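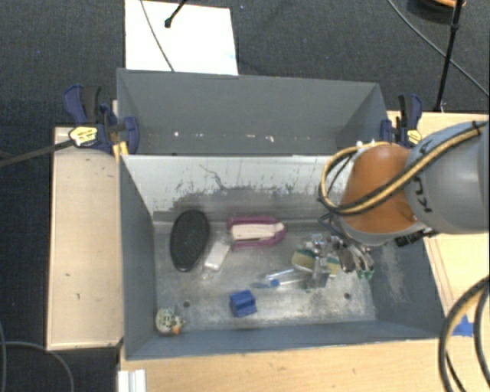 Why does old lime plaster come loose next to a cement patch?

Cement mortar is stiffer and less permeable than the lime around it. The wall moves a little with temperature and moisture, the patch does not move with it, and the strain ends up in the lime at the joint. Water that used to leave through the patched area is also pushed sideways, and it brings salts with it.

Eulalia Painemal has been explaining this to building owners for most of her working life. She runs Brodineo, a small plastering firm that takes on interior repairs in houses built before gypsum board became common. When we spoke in February 2022 she had just finished the ground floor of the Zúñiga house, a brick building on a sloping lot with a long history of damp in its north wall.

The north wall was the reason the firm was called. A previous contractor had filled the lower part with a cement render and painted it with a sealed acrylic. The paint blistered, the owners scraped and repainted, and it blistered again higher up. "People read the line of damage as the height the water has reached," Painemal said. "It's the height where the water can get out. If you seal the bottom of the wall, the line goes up."

Her first step on any job is to leave the wall alone and look at the ground outside. At Zúñiga the soil had been built up against the brick over the years until it sat above the interior floor level. A downspout discharged next to the foundation. Both were corrected in July and the wall was then left to dry with the cement hacked off and the windows open whenever the weather allowed. She took moisture readings at fixed points and recorded them in pencil on the brick itself.

"A pin meter is calibrated for wood," she said. "On masonry, the number on the display isn't a moisture content. With salts in the wall it reads high. I only use it to compare one point with the same point later." For an actual figure she drills out a sample, weighs it, dries it in an oven and weighs it again. Owners tend to prefer the meter.

The plaster she put back was lime and sand in three coats. She buys lime putty in sealed tubs and mixes it with a washed, sharp sand that has a wide spread of particle sizes. Grading matters more to her than the brand of lime. She measures the void space by filling a container with dry sand and adding water until it comes level with the surface. The sand from her usual pit at Cudby took 30 percent of its volume in water, and the lime has to fill at least that space.

"If the sand is all one size, the voids are bigger and you need more lime to fill them," she said. "More lime means more shrinkage, and more shrinkage means cracks. Then somebody says lime is a weak material. The sand was wrong."

She also washes a sample of every delivery in a jar. The sand settles first, the silt settles on top of it, and a thick silt layer sends the load back. Silt coats the grains and interferes with the bond. It also raises the water demand of the mix, and she would prefer to add no water to putty mortar at all. A stiff mortar loosens up when it is beaten or run in a roller pan mixer. Drum mixers, in her experience, roll it into balls.

On thickness she is strict. No coat at Zúñiga went above 7 millimeters, apart from the dubbing out of hollows, which was done first and left to harden on its own. The first coat was thrown on and scratched in a diamond pattern while it was still soft enough to take the mark cleanly. Goat hair went into the first two coats, teased apart by hand and added just before use. Hair left standing in wet lime loses its strength.

The part of the work that causes the most arguments is waiting. Lime putty mortar has no hydraulic set. It stiffens as it loses water and then hardens by taking up carbon dioxide from the air, starting at the surface. The reaction needs some moisture to proceed, so a coat that dries too fast stops hardening and stays powdery. A coat kept saturated does no better, as the gas moves through water-filled pores very slowly.

"You want it damp and open," Painemal said. "I hang wet burlap in front of the wall, with a gap behind it, and I mist the surface. I do that for seven days on each coat, more if it's windy. Then there's a further wait before the next one. The schedule has to be written around that, and if the general contractor won't write it that way, I'd sooner know before I sign."

I asked about natural hydraulic lime, which sets with water and lets a crew move faster. She uses it outdoors and in places that will not dry properly, such as basement walls. Indoors, over soft brick, she finds most grades stronger than the job calls for. She is more doubtful about premixed products. One of them, Wuveo, is sold locally as a one-coat lime plaster, and she tried it in a closet at the Zúñiga house with the owners' agreement. It went on easily and finished flat. When she asked the supplier for the proportion of cement in the bag, she received a data sheet that did not list one.

"It may be perfectly good," she said. "I can't specify it if I don't know what's in it. The closet is still fine, and I'll look at it again when I go back."

Finishing at Zúñiga was a thin coat of putty and fine sand, worked with a wood float and then a steel trowel, with the trowel passes kept few. Overworking draws lime to the surface and produces fine map cracking as it dries. The paint is limewash, applied thin over a dampened surface, each coat nearly transparent when wet. The owners had asked for an off-white. Painemal made up sample boards with an earth pigment and let them dry fully before anyone chose, as limewash dries much lighter than it looks in the bucket.

Salts remain in the lower brickwork. She expects some of them to come through the new plaster as a white bloom, and has told the owners to brush it off dry and vacuum it up. Washing it would put the salts back into solution and return them to the wall. If the lowest section breaks down after several years it can be cut out and replaced with the same mix. She left the proportions and the sand supplier's name on a card inside the electrical cabinet.

Her next contract is a set of 19 ceilings, lath and plaster throughout, where the nibs have broken off behind the laths in several rooms. She had not yet been able to lift the floorboards above to see how many.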